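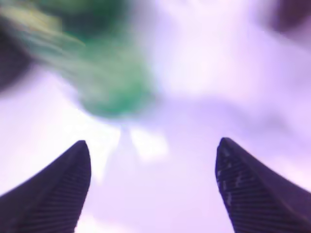
Unit 6. Pour Loss and Yield in Beverage Service

6.1 Terms
Theoretical yield is the number of full portions a container would give if every drop reached a cup. Actual yield is the number of portions sold or served from it. The difference is pour loss. In this course pour loss is stated as a percentage of container volume and is kept separate from breakage and returns, which are covered in Unit 7.

6.2 Sources of loss
Overpour is the largest source at most counters. A portion set at 80 ml and poured by eye will drift upward over a shift, and the drift is greater with wide cups, where a small change in level holds more liquid. Foam loss applies to carbonated and fermented drinks. Residual loss is what stays on the wall of the container after service. It depends on viscosity and neck shape and is usually small for thin liquids.
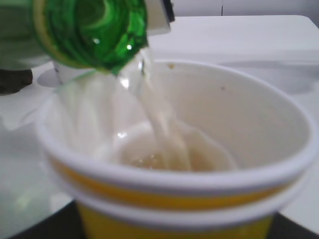
Figure 6.1. Pouring from a green glass bottle into a paper cup.

6.3 Flow from a tilted bottle
Liquid leaving a narrow neck has to be replaced by air. At a low angle the liquid does not fill the neck, air passes above it, and the flow is steady. At a steep angle the neck fills, air enters in separate bubbles, and the flow pulses. Pulsing makes the end point harder to judge. For measured portions, begin at a low angle and raise the base of the bottle as it empties.

6.4 Worked case: the Hurkum counter
Hurkum sells two still drinks by the cup, Cerkia and Yin. The set portion for both is 80 ml. Over one February period the counter opened 27 bottles of Cerkia, each of 700 ml.

Total volume: 27 x 700 = 18,900 ml
Theoretical yield: 18,900 / 80 = 236 full portions (round down)
Portions recorded: 216
Volume accounted for: 216 x 80 = 17,280 ml
Pour loss: 18,900 - 17,280 = 1,620 ml, or 8.6 percent

The course target is 5 percent or less. Before changing the portion size, check the record sheet for unrecorded samples. These appear as pour loss if they are not entered.

6.5 Exercise
Repeat the calculation for Yin using the Jatov stock sheet. Take the portion first as 70 ml and then as 65 ml. State the theoretical yield per bottle in each case and show the rounding. Hand in the working with the Unit 7 reading notes.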